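Plulora Banheiro: pacote de cenas simuladas para manipulação
Cartão de dados e notas de uso
Mantido por Jasper Bosman, Cimik

Resumo

O Plulora Banheiro é um pacote comercial de cenas simuladas para treino e avaliação de políticas de manipulação com braço único. Cobre tarefas de apanhar e arrumar objetos domésticos em torno de uma sanita, com distratores de forma e tamanho variados. O pacote é vendido isoladamente ou como extensão do Plulora Base, e corre no simulador Landry sem alterações ao código do cliente.

Este documento descreve o conteúdo, o formato, as limitações conhecidas e as condições de licença. A instalação do simulador está descrita no manual do Landry e não é repetida aqui.

Conteúdo do pacote

308 episódios de treino
198 episódios de avaliação
5 disposições de divisão
3 níveis de desordem (baixo, médio, alto)

Cada episódio inclui imagens a cores, mapa de profundidade, posições e velocidades das juntas, estado da garra, pose dos objetos manipuláveis e uma instrução em texto. As instruções são fornecidas em português e em inglês. Os episódios de treino e de avaliação não partilham sementes de colocação, mas partilham modelos de objetos. Quem precisar de testar generalização a objetos novos deve usar a lista de exclusão em config/objetos_reservados e voltar a gerar a partição de treino.

Configuração do robô

O robô é um braço Franka com garra paralela. A base é fixa durante todo o episódio. O comando aceita posições de junta ou poses cartesianas do efetuador; o modo é definido no arranque e não pode ser alterado a meio de um episódio. A abertura da garra é um valor contínuo, normalizado entre fechada e totalmente aberta.

Geração das cenas

Os objetos são largados sobre a tampa do autoclismo e sobre a tampa da sanita, e a física corre até estabilizar antes de a cena ser aceite. Daqui resultam contactos entre objetos, inclinações e oclusões parciais, que são intencionais. Uma parte dos objetos pode ficar no chão. As cenas com interpenetração acima da tolerância são rejeitadas automaticamente.

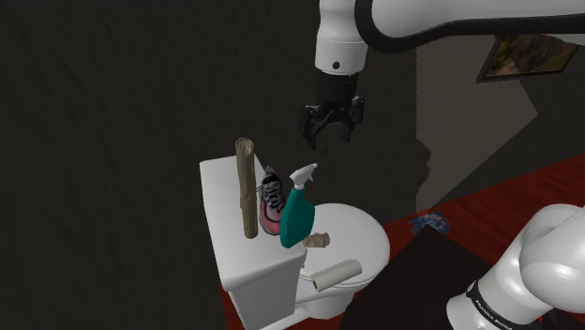
Vista renderizada de um episódio: garra aberta por cima da sanita, com o frasco pulverizador inclinado junto ao ténis e ao tronco de madeira.

A seleção de objetos mistura artigos próprios da divisão, como o rolo de papel, com artigos que ali não se esperam. A mistura serve para penalizar políticas que inferem o alvo pelo contexto sem ler a instrução. O nível de desordem altera a quantidade e a proximidade dos objetos, mas não a mobília.

Estrutura de pastas

treino/ episódios de treino, um ficheiro por episódio
avaliacao/ episódios de avaliação, sem trajetórias de referência
objetos/ malhas, texturas e parâmetros de atrito
config/ disposições, câmaras, níveis de desordem
ferramentas/ leitura, validação e reprodução

Utilização

Descompactar o pacote na pasta de extensões do Landry e executar:

plulora validar --pacote banheiro
plulora reproduzir --pacote banheiro --episodio 0

O primeiro comando verifica as somas de controlo e a versão do simulador. Se a validação falhar em objetos/, descarregar de novo apenas essa pasta.

Avaliação

Um episódio conta como sucesso quando o objeto pedido fica dentro do volume de destino e a garra se encontra aberta e afastada no último passo. Não há pontuação parcial. Derrubar outros objetos não invalida o resultado, mas fica registado no campo perturbacoes. Recomenda-se publicar os dois valores em conjunto.

Limitações conhecidas

Os panos são aproximados por corpos rígidos já amarrotados e não se deformam ao serem agarrados.
Não há líquidos. O gatilho do pulverizador não é articulado.
A tampa da sanita está fechada e não abre em nenhuma das disposições.
A iluminação é fixa por disposição. A variação de luz está prevista para a versão de fevereiro.
O atrito entre a garra e as superfícies curvas lisas é otimista; trajetórias que funcionam em simulação podem escorregar em hardware. A transferência direta para um robô físico não foi validada e não faz parte do produto.

Licença e suporte

A licença é por equipa e cobre uso interno em investigação e desenvolvimento. Os modelos treinados com os dados podem ser distribuídos; as malhas e as texturas não. A redistribuição dos episódios, mesmo convertidos para outro formato, requer autorização escrita.

A venda e a faturação são asseguradas pela Bostport. Os erros técnicos devem ser comunicados à Cimik, com indicação da versão do simulador, do número do episódio e da saída completa do comando validar.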